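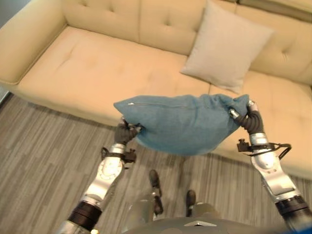
Both hands on the blue cushion, corner grasp, head camera view.

Home | Forums | Manipulation | Bimanual | Deformables
Posted by Juniper Calloway, March, 4:12 pm

Cushion placement: corner grasp vs. edge grasp

We finished the sofa comparison. Policy is the Kanton baseline, trained on 2000 teleoperated demonstrations, cushion placement only. Two conditions: hands at the corners, as in the picture, and hands moved in along the edges. 20 trials each, same sofa, same start pose. Success means the cushion ends up upright against the backrest and stays there after release.

Corner: 16 of 20. Edge: 3 of 20.

I expected the reverse. With the corners held, the middle sags badly, and I assumed the fold would carry through to placement.

wojcik_fan
What was the failure mode for edge? If the hands were hitting the seat front, you measured clearance and the grasp had little to do with it.

Juniper Calloway
Mostly release. The fingers sit deeper under the fabric and drag the cushion forward as they open. A few were contact with the seat.

Refugio Tlapale
I don't accept the comparison as stated. How many of the 2000 demos used a corner grasp? Operators go for corners by default. If the training set is mostly corners, the edge condition is out of distribution and the score says so.

Juniper Calloway
Fair. Most are corner. I don't have the split labeled. We did fine-tune on added edge demos before the edge trials, but it was a small set.

Refugio Tlapale
Then the title should be "in-distribution vs. out-of-distribution." I would want a balanced set before reading anything into the grasp itself.

sullthorpe_lab
Partly disagree with Refugio. We ran a scripted version at Sullthorpe with no learned policy and corners still won, by a smaller margin. Release drag was the main cause for us too. We didn't vary the fabric.

Refugio Tlapale
Scripted with the same hands?

sullthorpe_lab
No, parallel jaw. So it isn't a clean match either.

wojcik_fan
Does the zipper edge go up or down? On the Todberg cushions it stiffens one side enough to change the sag.

Juniper Calloway
Up in the picture. I didn't control for it across trials. I'll fix it for the rerun and label the grasp split first.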